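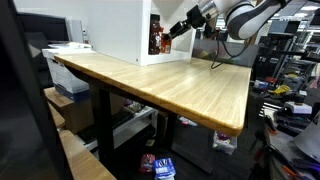
Hi Roos,

Count me in for the Dutch half! I looked through the Stulstead brochure last night and it's pretty friendly stuff, mostly short sentences, though the warranty pages will need a slow read. I'd want Geert to proof mine if he has time – he catches my Flemish slips every time.

Could you send the old glossary too? Mine still has two different words for "fitting" and I'd love to settle that before I start.

Mali

On 8/1/20, Roos Verbruggen wrote:
> Hi all,
> Stulstead came back with 284 pages after all, over 100 of them repeats from the last catalog. They need Dutch and Cantonese. King-fai has the Cantonese. Who can share the Dutch with me? I'm full up for the next 8 days.
> Roos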